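机器人来上班，大人们做什么？

在帕斯洛镇的亨达尔分拣站，桌上的小东西由一只机械手来拿。

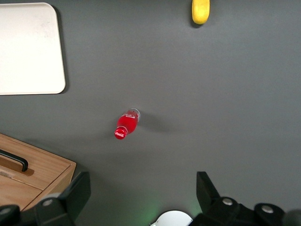
分拣站是做什么的

亨达尔分拣站替附近的商店整理退货和散货。顾客退回来的瓶子、玩具、厨房用品混在大箱子里，要一件一件分开，再放到该去的地方。分拣站一天要处理2,235件东西，最忙的是八月，一天能到3,000件。

以前这些活全靠人的手。工人站在长桌旁，拿起一件，看一看，放进托盘，再拿下一件。一个班下来，同一个动作要做很多很多遍，手腕和肩膀会酸。

机械手怎么拿东西

拿起一个瓶子，对你来说很容易。你看一眼就知道它有多粗、朝哪边躺着，手会自己张开到合适的大小。

机器人要一步一步来。先是“看”：手腕上的小摄像头拍下桌面，电脑在画面里找出每样东西的位置。比如一个斜躺着的红色小瓶子，电脑要弄清瓶盖朝哪边，瓶底朝哪边。

接着是“对准”。机械手有两根黑色的手指，像一把夹子。瓶子是斜的，手腕就要转一个角度，让两根手指正好落在瓶身两边。

然后是“夹住”。夹得太轻，瓶子会滑下去；夹得太重，软的东西会被捏坏。圆圆的黄色果子和细长的瓶子，夹的办法也不一样。

最后是“放下”。机械手移到托盘上方，慢慢降低，松开手指。

它会出错吗

会。透明的东西最让它头疼，光一照，摄像头分不清哪里是瓶子，哪里是桌面。两件东西挨得太近，它有时会一起夹起来。遇到没见过的东西，它会停下来，亮灯叫人。

分拣站的电脑会记下每一次停机。刚开始的那个月，机械手一共叫了654次人。工人去看原因，改一改设置，再让它接着干。

原来的工人去哪儿了

法乌德·塔乌菲克在这里工作了很久，从前他整天站在长桌旁。现在他管两台机械手，坐着的时间多了，看屏幕的时间也多了。

“我的肩膀好多了，”他说，“可是眼睛比以前累。还有，以前大家站在一起干活，可以聊天，现在隔得远了。”

为了这件事，分拣站把休息时间改成大家一起休息，每过两小时，所有人都离开屏幕，到院子里走一走。

马法尔达·阿马拉尔的工作变化更大。她原来负责装箱，后来参加了培训，学会了检查机械手。每天早上开工前，她要擦干净摄像头，看看手指上的螺栓有没有松，再让机械手空着张开、合上几次。她说，培训的头几个星期很难，有很多新词要记。

也有人不喜欢新的工作。有一位工人试了一阵子，觉得还是喜欢开叉车，就换到了仓库那边。分拣站少招了几个站长桌的人，多招了会修机器的人。所以，想来这里上班，要学的东西和从前不同了。

哪些活还是人来做

破了的、漏了的东西，由人来收拾。要不要把一件退货重新卖出去，也由人来决定，因为这要闻一闻、摸一摸，有时还得打电话问商店。机械手旁边的安全规矩也是人定的：机器在动的时候，谁都不能把手伸到桌面上。需要伸手时，先按红色的停止按钮，等它完全停住。

几个词

夹爪：机械手最前面用来夹东西的部分。

传感器：帮机器感觉周围的零件，摄像头就是其中一种。

自动化：让机器按照人设定好的办法，自己完成一部分工作。

试一试

在桌上放几样不怕摔的小东西，只用拇指和食指去拿，手腕不许转。哪一样最难拿？再试一次，这回手腕可以转，看看有什么不同。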